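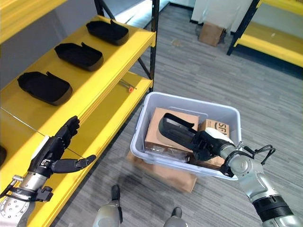
Black trays on a yellow shelf, with a translucent bin within easy reach.

The shelf comes first

Hanane Hajji has a rule about shelving, and she will give it to you before you have taken your coat off. "Decide what the shelf is for, then go and find the boxes," she says. "Everyone does it the other way round. They come home with a car full of lovely tubs and then stand there wondering where on earth to put them."

I have been that person. I own lidded tubs in three different blues, bought on three separate bright ideas, and until last November most of them held air. So I spent a morning with Hajji, who sorts out storerooms, studios and overstuffed spare rooms under the name Trorumeck, and came home wanting to empty every cupboard in the house.

Her great love is the open tray. She likes them shallow, plain and all the same, and she likes them black, which hides scuffs and makes whatever you drop in them stand out beautifully (screws, beads, hair grips, seed packets, the lot). A tray has no lid to lose. You can see into it as you walk past, you can carry it to the table, and when you've finished you carry it back again. There is something so satisfying about a row of matching trays on a shelf that I caught myself grinning at one.

How you stand them matters more than I expected. Most of us push everything square to the wall and pack it tight. Hajji leaves a hand's width between one tray and the next, and if there's a tab or a lip she wants it where your fingers will meet it. "You should be able to take one without looking," she told me. I tried it with my eyes shut and got the tray first time, and then knocked over a jar of pens, but that was a different shelf.

Then there's the bin on the floor. I'd always thought of a big plastic bin as the place things go to be forgotten, and in my house it is. Used properly it's a halfway point. Trays that are on their way in or out go there, along with any cardboard boxes that haven't been dealt with. See-through plastic is best, even the cloudy sort, so that you get a fair idea of the contents without lifting anything. Moulded handles at the short ends are worth having as well, and you'll be glad of them by the third trip.

Put a piece of cardboard under it! This is my favourite of all her tips and it costs nothing. Flatten a delivery box, lay it on the carpet and stand the bin on top. The bin has a home, the carpet is spared, and you can drag the whole lot along by one edge if you're careful.

Cardboard inside the bin is allowed too, with limits. A plain brown box makes a decent divider and gives a tray something to lean on while you work out where it's going. Hajji's only demand is that boxes with old printing on them get a fresh label as soon as they're reused. She once spent half a day at a framing workshop called Gökçe hunting for a box of brass hooks that was sitting in front of her, marked as tea.

For a second opinion I rang Duygu Taşdemir, who runs the props store at Clelska, a small touring theatre company. She has 2,621 items on her list and knows where nearly all of them are, which fills me with awe. Her shelves are metal and painted in strong colours, and she's passionate about that. Yellow is her pick. "You can see the edge of it in bad light, and you can see straight away if something's been left there," she said. "On a grey shelf a thing can sit for a year."

Long thin objects are her weak spot. Rods, canes, dowels, curtain wires: they roll, they poke, they slide down the back. She gives them the lower shelf to themselves, laid flat and well towards the back, and has given up trying to stand them in a bucket.

She also puts a limit on each shelf. A tray goes up only if there's a space waiting for it, and if there isn't, something has to come down into the bin. Her people grumbled for around a month. Now they do it without being asked, and packing the van for a show takes 25 minutes.

I've since had a go at home, in the box room we grandly call the Jaltenus room after the old board game that lives in there. It took me two afternoons. I took everything off the shelves, wiped them down, and put back 30 things where there had been 80. The blue tubs have gone to my sister. The trays are up, there's a bin on its bit of cardboard by the door, and I keep popping in to look at it.

The game still has no proper place. It's too wide for a tray, and the lid has split at two corners. Hajji says to try it on its side on the bottom shelf, and I will, once I've found the dice.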